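## 4. What the chat logs showed

So, on to the logs. I'd been in the Cukavside guild for a good while before I thought of studying it, which means I came in with opinions (strong ones!) about who talks during a match and who doesn't. My guess was that the quiet people were quiet everywhere. I was wrong about that, and I'm still a bit embarrassed by how wrong.

I had 174 matches to work with, all played on the Pletness map pack between May and the end of the season. For each one I kept the team text channel and my own notes on who was in voice. I didn't record the voice channel itself, because several people had asked me not to and I play with these folks every week. That leaves a hole in the data, and I'll come back to it in Section 6.

After I threw out the automatic messages (joins, drops, map votes) I was left with 1,039 typed lines from 12 players. I sorted every line by hand into one of four piles: calls, questions, jokes, and complaints. Calls are things like "two on the bridge." Complaints are mostly lag. A few lines were both a joke and a complaint, and I put those with the jokes, which may have been generous of me.

### 4.1 Who types, and when

Calls were the biggest pile by far, with 378 lines, and most of them came from players who were not in voice that night. I should have seen this coming. If your mic is off and somebody is sneaking up on your healer, you type, and you type fast, and you don't worry about spelling. What surprised me was that the same players kept on typing calls once they did join voice – they'd say it and write it too. Three of them told me later it was habit. One said she just didn't trust her mic.

Questions went the other way. New members hardly ever asked anything in text, even simple stuff like which door opens first on the Volelari level. They waited until the lobby, after the match, when the channel was full of people saying "gg" and the question could slide by without much fuss. I remember doing exactly the same thing when I joined, so I don't want to make it sound mysterious.

### 4.2 Jokes as a way in

Jokes are where I had the most fun and where I trust my numbers the least. Coding them alone, late in the evening, I changed my mind a lot, and on a second pass I moved a fair number out of the complaints pile. Still, one pattern held up both times: a newcomer's first typed joke tended to come before their first typed question, sometimes by weeks.

**Figure 3.** Two black five-fingered robot hands, palms up, by a long yellow table.

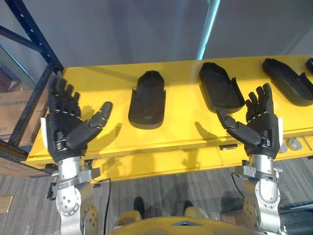 The Thongdee tournament matches broke that pattern, though. People who had barely joked all season were suddenly asking questions in the middle of a round, with the whole team watching – and getting answers, too. I count those matches separately in Section 5.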